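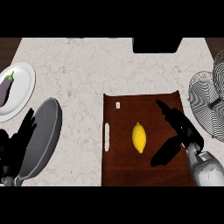 Notes for Session 3: The Refrain in the Long Poem

Please read these notes before class. We continue with "Wernamport", the long poem in 82 sections which we began in November. Bring your copy, because I will refer to line numbers.

A refrain is a line or a group of lines that comes back. In a song it comes back at fixed places and the listener waits for it. In "Wernamport" the places are not fixed. The line "the ferry has our names" comes in section 4, then again in 9, and after this we must wait over 200 lines. When it returns, one word is different: "the ferry had our names". Many students do not notice the change in a first reading. Mark it, please.

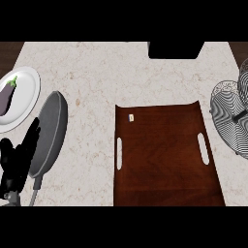

Notes by L. Bustamante, Department of Literature, Nommont

I would like you to think about tense here. The present tense keeps the town open, and the speaker can still go back to it. With "had", the same line becomes a kind of record. Some critics read it as elegy. I am not fully convinced, since the next section goes back to jokes and market prices.

Compare also line 207, where the refrain is cut in the middle by the line break. Read it aloud two times, once with a pause and once without.

For the next class: write one page on any repeated line in the poem. Do not summarize the story. The order of speakers is in the Roster, on the course page.

Last updated: Thursday, January 4, 2024

Department of Literature, Nommont | Contact | Back to top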